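Diltimholm has one rink, one traffic light and one hotel, and the hotel is closer to the rink than the rink's own parking lot. I had come up on a Wednesday for the open practice day, when the junior team lets the public in to watch the skating, walk through the back rooms and be sold a scarf.

The team is the Diltimholm Awan, named after the lake, and doors were at 8. By the time I got in, the good end of the lower bleachers had gone to people with blankets and thermoses who clearly do this for every practice, open or otherwise. I sat behind the penalty box. The glass there has been hit so often it's like watching hockey through a shower door.

Practice started with edge work, which looks graceful for the forwards and like moving furniture for the bigger defensemen. Then came breakouts. The coaching staff wanted the first pass up the wall to be flat and hard, and they kept blowing the whistle until it was. It took a while. A man near me gave a running commentary on which of the boys would be sent down by January, and he changed his list every time somebody scored.

The power play was more fun. Last season the Awan ran everything through the point, and everyone in the league knew it, including the mascots. Now they've moved a left shot down to the goal line and let him pass out to the slot. When it works it's lovely. When it doesn't, the puck goes the length of the ice and five teenagers look at each other.

After the ice session they took us around the building in groups of 30. Ours was led at the pace of a guide who wanted lunch. We saw the home locker room, which smells the way you would expect, and the visitors' locker room, which is smaller and painted a pink that the club insists was on sale.

The skate room was my favorite stop. The Awan have two sharpening machines, both made by Vondis, and the equipment staff talk about them the way other people talk about horses. One is the machine everybody wants. The other is kept for goalies, who apparently don't mind, or aren't asked. Players choose their own hollow, and it's written in grease pencil on a board by the door. Several had been rubbed out and changed so many times that the board had worn through to bare metal. I asked whether the players could tell the difference between one setting and the next, and was told that they could certainly tell the difference after a loss. 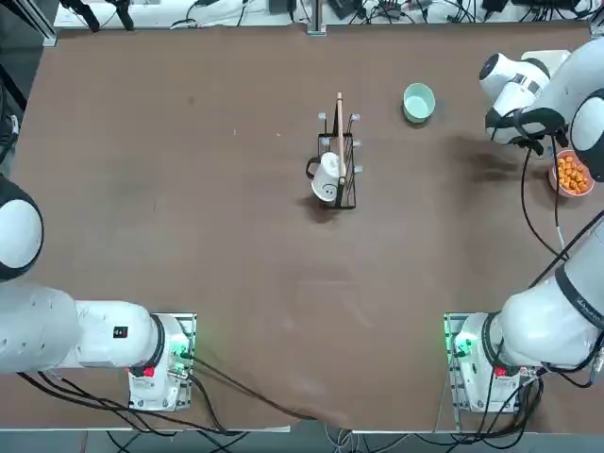
*Smiley mug, wire rack and green bowl.*

Next door is the video room, a former broom closet with a screen and eight chairs. The staff clip every shift and send it to the players' phones before dinner. We were shown a penalty kill from the preseason, stopped and started until a perfectly ordinary clearance had acquired the weight of a murder trial. Two kids in our group spotted the missed coverage before the rest of us did. One of them asked if the club was hiring.

The weight room belongs to the Pidetti gym chain, whose name is on the wall, the mats, the towels and the water cooler. It was busy when we came through, so we stood along the wall and tried not to look like people who had eaten at the snack bar.

I had eaten at the snack bar. The chili is good. The coffee is sold in one size, and it's the wrong one.

The afternoon finished with a scrimmage, two short periods with a running clock. White beat blue 2-2, or so the scoreboard operator seemed to think, since he played the win horn and turned the lights up. There was a shootout afterward to settle things, and the smallest forward on the roster won it with a backhand that the goalie is probably still looking for.

Players signed things at the glass for half an hour. I bought the scarf. It's teal, it sheds, and it has already turned one good shirt the color of the lake.

If you're going to the next one, park at the hotel and bring something to sit on. The regular season opens at home against a team that, judging by the visitors' locker room, will be in a bad mood before the puck drops.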